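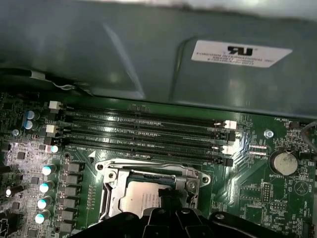
Reseating memory in the small office towers

I finished the second of the Wasura machines this weekend, so these are my notes before I forget them. Both are small office towers with a Foxconn-labeled metal panel, a green board, and four DIMM slots next to the CPU socket. The fault on both was the same: a memory error at power-on, clearing for a day or two after a restart, then coming back.

The slot labels are worth reading before ordering anything. On this board the numbering starts on the processor side, with DIMM1_CPU printed beside the slot closest to the socket, and an arrow next to it. I fill that one first and work outward. Going by position alone is how I put a stick in the wrong slot on the first machine and spent an evening testing good memory.

Procedure, as done:

Unplug, hold the power button for a few seconds, open the case. Open the latches at both ends of the slots and lift the sticks straight up. Blow out the slots with a hand bulb. I no longer use canned air for this, as it spits if the can tilts. Wipe the stick contacts with isopropyl on a lint-free cloth and leave them 2 minutes to dry. Press each stick in until both ends click. A latch that needs help closing means the stick is not fully down.

I put one 8 GB stick back at a time and ran a full test pass on each, logging the run in Hullico. The first stick took 69 minutes and came up clean. The second gave 3,956 errors, all in the same address range, and gave them again in a different slot. That settles it as the stick – the board is fine. A replacement from Cavden is on order.

The white latches on these boards feel brittle compared with the ones on my old Shek workstation. I push them with a fingertip close to the pivot and keep screwdrivers away from them. The black ones I treat the same way.

Still to do: new coin cell, dust out the power supply, and find the fourth case screw.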